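蒸锅旁的面点课:访Drultine社区厨房面点教学负责人

Drultine社区厨房开办面点课程已进入第三个年度,累计参加学员162人次。课程由Rason生活教育中心承办,每班限额16人,内容以馒头、花卷、包子等家常面食为主。近日,本中心通讯编辑部就课程中的蒸制与出锅环节,采访了该厨房面点教学负责人。

从和面讲到出锅

谈及课程安排,负责人表示,早期教案将大部分课时用于和面与整形,对蒸制着墨较少。“学员回家以后反映最多的问题,集中在最后一段:底部发黏、表皮有水点、取的时候碰破了皮。”据此,编写组对教案作了调整,将出锅单列为一讲,编为第14讲。

该讲使用的器具十分简单:一口浅色机身的电蒸锅,一层带圆孔的不锈钢蒸屉,一只带提手的透明玻璃锅盖,一只白色圆盘。负责人介绍,选用小型电蒸锅,主要考虑多数学员家中厨房面积有限,炉灶常被炒菜占用。“一屉四个,正好是一家人一顿早饭的量。”

关于摆放,负责人强调馒头之间应留有余地。“生坯入锅后还要胀,前后左右各放一个,中间空出来,蒸汽才走得匀。”盛放的盘子应事先放在蒸锅一侧,锅盖取下后则放在另一侧,以免取馒头时手臂从锅盖上方越过。
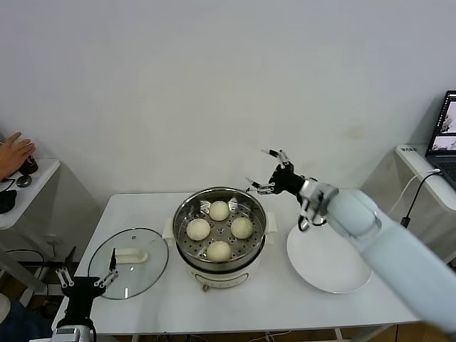
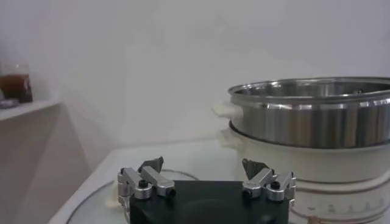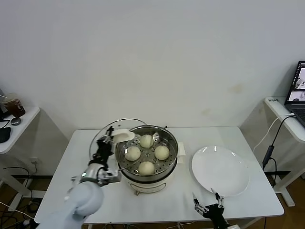
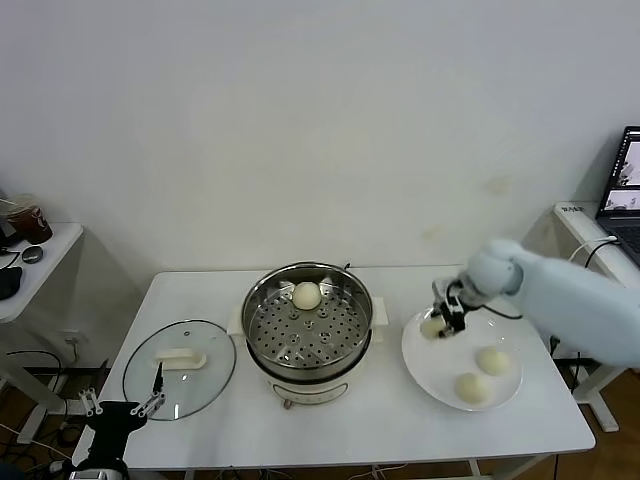
锅盖与盘子

在负责人看来,揭盖是最容易被忽视的一步。教案要求关火后静置片刻,再握住提手将锅盖平稳提起,移离蒸屉之后方可倾斜。“盖子里面挂着水,在馒头正上方一歪,水就全落下去了。”

对于盛盘,教案建议选用口径较大、边沿略高的浅盘,馒头逐个取出,先后放置,避免堆叠。负责人说,刚出锅的馒头表皮柔软,相互压住容易粘连,分开时往往带下一层皮。“宁可用大一号的盘子。”夹取时应托住馒头下部,用力宜轻。

被问及是否需要在蒸屉上铺垫纱布或油纸时,负责人表示,课程对此不作统一规定。两种做法在班内均有学员采用,不铺垫的,可在入锅前于屉面薄刷一层食用油。

面粉与配方

课程统一采用Fan牌中筋面粉,由Tradier粮油店供应,每组每次领用900克,分两批制作,余量用于补面。负责人指出,配方中的水量仅供参考,冬季与夏季差别明显,学员应以面团手感为准。“十二月份开班的时候,发面时间要放长,着急是没有用的。”

关于后续计划,负责人透露,编写组正在整理杂粮面点部分的讲义,拟增加玉米面与荞麦面两类品种,蒸制时间尚需反复试做后确定。现有讲义可在厨房前台领取,学员自带容器者,可将当堂成品带回。

(通讯编辑部)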